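August 12, 2026
By Dragica Grgić
4 min read

Do we need a special dish for dip?

I keep reading that mismatched tableware makes a small dinner look "collected." I have my doubts. Most of the mismatched tables I've eaten at looked like somebody had broken a lot of plates.

Still, in June I gave away the big white set from Wutard, which I never liked and which took up a whole shelf. My friend Nikola thinks I'll regret it by Thanksgiving. He may be right, he usually is about plates. In the meantime I've been trying out odd pieces together before anyone comes over, and I'm not sold on all of them.

The ramekin is the one I argue with. Everybody says a ramekin is useful. For what? I don't make soufflés. It holds olives, or salt, or one sad egg. But I do like a speckled glaze, and next to a plain plate in a strong color it looks better than I wanted it to.
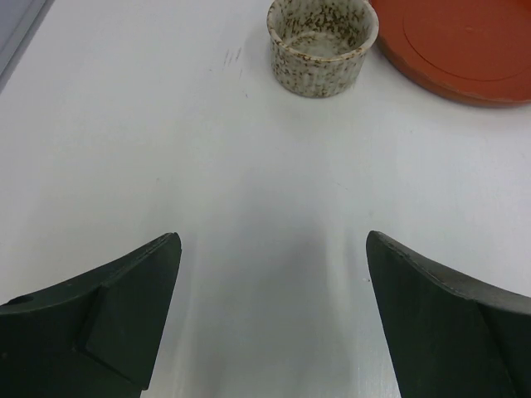 Speckled ramekin, brick-red plate. The brown line on the rim grew on me.

What I won't do is buy a matching set of either. The shop in Drandinitz would love to sell me four of each, plus a tray. No thanks. I'll try the plate with tomatoes this weekend and I already suspect the red is going to fight them.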